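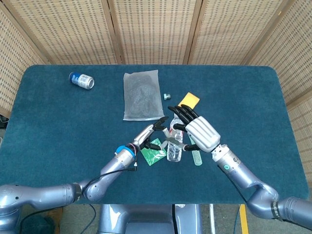 By the Stirncombe newsroom | 17 Oct 2018

Folks passing the old seed store on Ristow Lane may have wondered why the lights stay on so late, and the answer is a two-armed robot that is learning, bit by bit, how to tidy up a table. The Derkari workshop, which moved to Stirncombe in January, is gathering 2,000 examples of everyday handling for a learning system it calls Tiêu, and as of this week the tally stands at 1,404.

Each example starts with a handful of ordinary things set out on a teal felt tabletop ringed by woven screens – a water bottle, a drink can, a yellow sponge, a little green packet and so on. A person guides the arms through the job from start to finish, and every movement is saved along with the camera views. Then the objects are shuffled and it all begins again, which takes a good deal of patience and, we're told, a good deal of tea.

Bottles and cans have been the bread and butter so far, with 619 of the saved examples given over to them. Soft things such as sponges and plastic bags come next, and the workshop expects those to be slower going, as they hardly ever sit the same way twice.

Derkari would also be very glad of clean household odds and ends from neighbors – nothing sharp or breakable, please. A box for them has been put out by the side door on Ristow Lane, and it will stay there until the last of the examples is in.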